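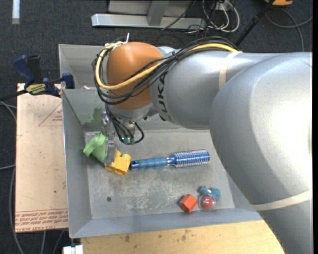 Part 2: Filling and sorting the odds-and-ends bin

Reading time: 2 minutes

Right, so you've got your shelf up from part 1 and now you want somewhere for all the small stuff to live. I use a grey metal bin for mine, the plain open-topped sort, and I've had one going in the hall at Suncombe since August. It takes cloths, hairbrushes, building blocks, whatever's been left on the stairs (in our house that's mainly blocks!).

Before you start

You'll need the bin, a dry duster, a sheet of felt and a pair of scissors. My bin is a Callo and weighs 900 g empty, so any shelf that copes with a few books will do.

1. Wipe the bin out, corners too. New ones often have a bit of grit in them.

2. Run a finger carefully along the top rim. If you find a rough spot, rub it down with fine sandpaper before anything soft goes in.

CAUTION: Metal rims can be sharp. Do this slowly and keep little ones away until you've finished.

3. Cut your felt to fit the underside and stick it on. Mine came out at 43 cm along the long edge, but measure your own – I cut the first piece from memory and had to throw it away.

4. Put cloths in first, up against one side. Fold them if you like. I usually don't, and a green one scrunched in the corner does me no harm at all.

5. Lay long things flat on the floor of the bin. A round hairbrush wants to be on its side, with nothing soft underneath for the bristles to grab.

Note: Pull the hair out of brushes before they go in. You'll thank me when you come to the cloths.

6. Drop plastic blocks and other hard bits into whatever gaps are left. Turn hollow ones over and give them a tap first, as they hold on to crumbs and small coins.

7. Stop when you can no longer see any of the bottom. I know there's room on top! But once it's heaped you'll be tipping the whole lot out to find one brush.

CAUTION: No damp cloths, please. I left one in over a long weekend and the smell got into everything.

Once a month I empty the bin on to an old towel and put back only what we've used. It takes me nearly 20 minutes with the radio on. Part 3 is labels, and I have opinions about labels.

Comments (2)

Oğuzhan Ekinci
Does the felt stay put? Mine peeled off at one corner after a week.

Khamphan
I do cloths in a separate bag and hang it on the side. Otherwise same as you, and yes to stopping before it heaps up.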